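Setting Up a Two-Arm Gear Placement Task: Segmentation, Grasp Points and Arm Handoff

Reading time: 7 minutes
Last updated: 27th June

This tutorial covers the software side of a small assembly task in which two arms put spur gears on a flat metal plate. It starts at the point where both arms are mounted and calibrated and the head camera is publishing images. If you haven't done the hand-eye calibration yet, do that first. Errors there will show up later as bad grasps, and you will waste an afternoon tuning the wrong thing.

The code runs on Demilix, our task runner. Perception is a separate process called Fusska. You can use other tools with the same steps, but the parameter names below are ours.

1. Start the processes in order

Start the arm drivers, then the grippers, then the camera, then Fusska, then Demilix. Demilix checks for the other four when it starts and quits if one is missing. The error message only names the first missing process, so after you fix one you may get another.

Wait until Fusska prints "model ready" before going on. On our desktop machine the first load is slow and later ones are quick.

2. Set the background

Metal parts are hard to separate from a busy or shiny surface. Use a dark cloth with a dull finish and flatten it as well as you can. Fold creases are fine as long as they are shallow. Deep ones throw a shadow that the segmenter will sometimes call an edge.

Run the background capture with the surface clear and the arms parked. It saves 76 frames and builds a color model from them. Do this again whenever you change the lights or move the cloth.

3. Segment the parts

Put the parts down and run the segment command. You should get one mask for each gear and one for the plate. If a gear is resting on the plate, the two will probably come back as a single mask, because they are the same color and nearly the same height.
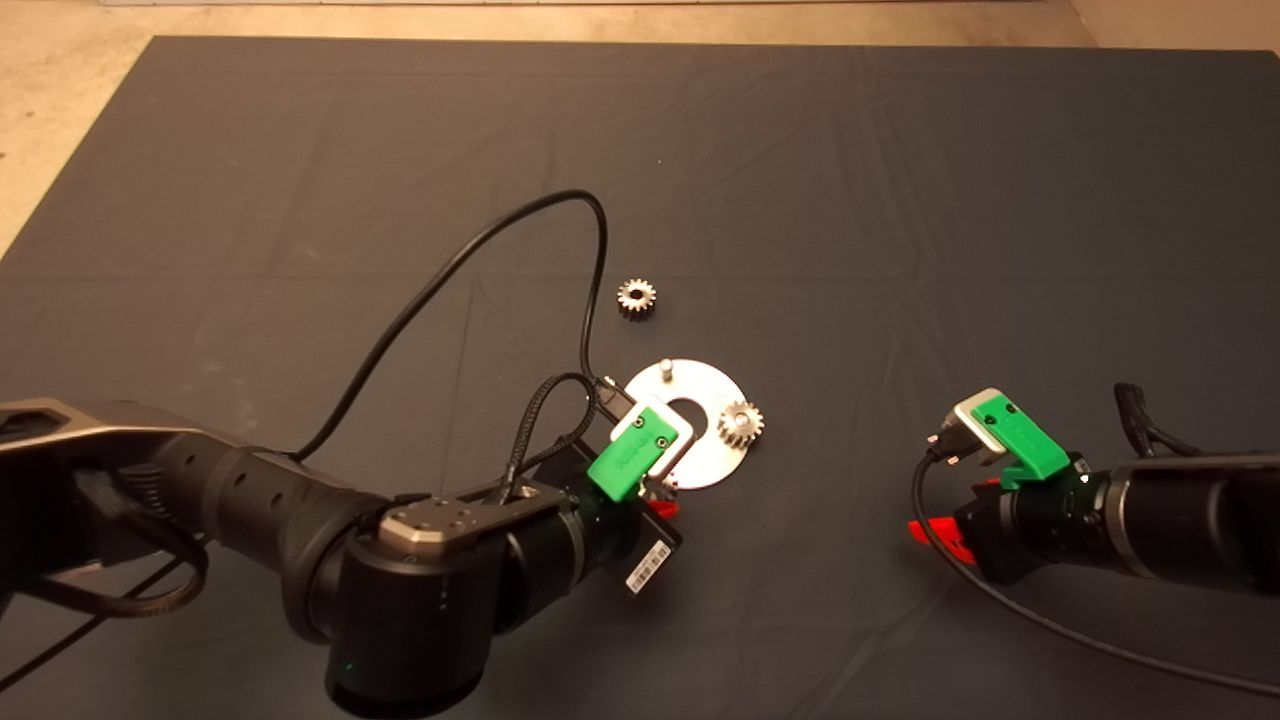
To split a merged mask, turn on split_by_circle. It fits circles to the outline and to the inner holes, then keeps any pair that share a center. A gear has a small bore and a larger outer circle, so it passes. The plate has a large opening and a slot in one side, so its inner circle is incomplete. Set min_arc to 242 degrees and it will still be found. With a higher value the slot breaks the fit and the plate drops out of the list.

Gear teeth make the outer circle noisy. Leave outline smoothing on for gears and off for the plate, or the corners of the slot get rounded and the plate angle will be wrong.

4. Choose grasp points

For a gear, the planner grips across the outside at two opposite points. It tries a set of angles and scores each one by how much room there is for the fingertips. A gear lying by itself will have many good angles. A gear on the plate will have fewer, since the plate pin has to be avoided.

Enter the pin as a keep-out cylinder in the part file. Don't count on the camera to find it. From overhead it covers only a few pixels, and in our logs it was missed often enough to matter. Chun-yin Yuen added a field for this in March, called fixed_obstacles, and it takes a position relative to the plate center.

5. Assign the arms

Demilix gives each part to the arm with the shorter reach. That works until both parts are on the same side, and then one arm does everything while the other waits. To change this, set assign_mode to "hold_and_place". One arm steadies the plate by the rim and the other moves the gears.

The holding arm must finish closing before the other arm starts down. Add a wait on the gripper state, not a fixed delay. We used a delay at first and had to keep raising it.

6. Model the cables

The planner checks for collisions between the links but knows nothing about cables. Add them by hand as a few capsules fixed to the forearm and wrist. Make them generous. A loop of cable swings when the wrist turns, and one that looks clear at the start of a move can end up over the work area.

Cables can also block the camera's view of the parts. If a mask shows a thin dark gap across it, that is the usual cause. Move the arm to the look pose and segment again before you trust the result.

7. Run and check the log

Start with speed_scale at 0.2 and keep a hand near the stop button. Run one gear at a time until the placement is repeatable, then run the full sequence.

Each attempt writes a row to the log with the mask area, grasp angle, arm used and final gripper width. The width is the most useful of these. If it reads close to zero, the fingers closed on nothing. Our Surkia test set has 362 logged attempts, and sorting them by width was the fastest way to find the failed grasps.

If Demilix stops with code 2628, the two arms asked for the same zone at the same time. Widen zone_margin by a small step and run again.

Questions about this page: use the contact form | Copyright Yu Tools | Back to top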